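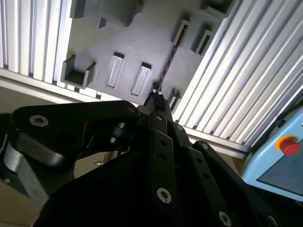 ¿Cuántas demostraciones hacen falta para que la política aprenda a trabajar con la bandeja? Depende de lo distintas que sean entre sí, y las nuestras se parecen demasiado.

Cuaderno del banco 2, diciembre, por la tarde

Clatari pide 300 episodios antes de entrenar. No me creo la cifra. En Lornum entrenaron con menos y les fue igual de mal que a nosotros, así que el número por sí solo no me dice nada.

Sesión de hoy con la cámara de muñeca. La bandeja gris tiene cavidades de varias formas, una cuadrada con paredes levantadas, ranuras rectangulares, y me temo que el modelo se quede con el marco de perfiles blancos como referencia y pase de las cavidades. Habría que mover la bandeja entre tandas. Lo dije en la reunión de Skalusgate y quedó «para más adelante».

Descarto 9 episodios por dudas del operador a mitad de camino – la etiqueta decía «correcto» en todos. Revisar quién etiqueta y con qué criterio.

Pendiente:
– recoger el tornillo suelto de la mesa
– repetir 3 tandas con otra luz
– preguntar a Chauke si su conversor sigue perdiendo marcas de tiempo

Mientras no haya un conjunto de prueba aparte, no firmo ningún porcentaje de acierto.

2 comentarios · 3 veces compartido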